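Arben Begović
Sunday

Sorting the hair stuff today. It has been spread over two drawers, a bathroom shelf and the bottom of every bag I own.

Arben Begović
Rule for this round: it all goes into one gift box. If it doesn't fit in the box, it gets given away or thrown out.

Arben Begović
The box is a red one that came with Flavoma chocolates. Sturdy, with a proper lid. I kept the lid too – last time I lost one and the box just filled up with receipts.

Arben Begović
Scrunchies go in first because they take up the most room. The big dark mesh one with the sparkles goes at the back, the red and white checked one in the middle. They hold the smaller things in place.

Arben Begović
Hair ties along the side wall. I threw out 7 that had lost their stretch. The leopard print one stays.

Arben Begović
Bracelets were the surprise. Found the pearl one with the green jade bead in a coat pocket. I had been looking for it since February.

Arben Begović
Pendants with long chains should go in last and lie flat on the bottom, away from the claws. I spent 3 evenings untangling one last year and don't plan to do it again.

Arben Begović
Hartmut Fröhlich asked why I don't buy an organizer. I looked at one from Zokero with little compartments. The compartments are too small for a scrunchie, and it costs more than everything I would put in it.

Arben Begović
Still deciding on the clips. The flower-shaped claw is see-through and I never find it when I put it down on anything pale. The silver metal one with the black teeth holds well, but it snags on knits.

Arben Begović
Both are out on the flowered tablecloth for now. I think the flower one goes in the box and the silver one goes in my work bag.

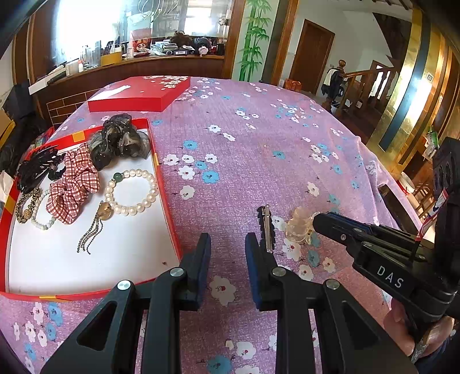 Arben Begović
Next job is the glass cabinet. Papers and small boxes first, then the bottles. I'll do that one on a weeknight.

More from this author
Cleaning hairbrushes without soaking the handle
What I keep in my work bag
Folding scarves for a shallow drawer

We use cookies to remember your settings. Accept | Manage

Contact | Terms | Privacy | Back to top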